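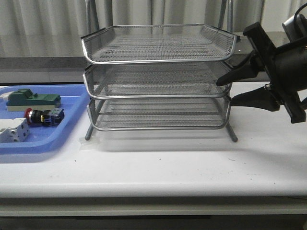 Hi, I'm Savita Garg, and I run Flallance, a bookkeeping service for small shops and cafés. I started in March with one client (my cousin's bakery, thanks Naveen!) and a shoebox of receipts that took me 19 evenings to sort. I loved it, which probably tells you plenty about me.

These days it's me and Dale Li, who handles payroll and answers the phone much more politely than I do. We look after nearly 200 businesses, mostly bakeries, florists and hair salons – oh, and one very busy bike shop.

Bring us your paperwork in any state you like. We charge a flat monthly fee and the first chat is free, so call or just stop by. We're closed Fridays after lunch.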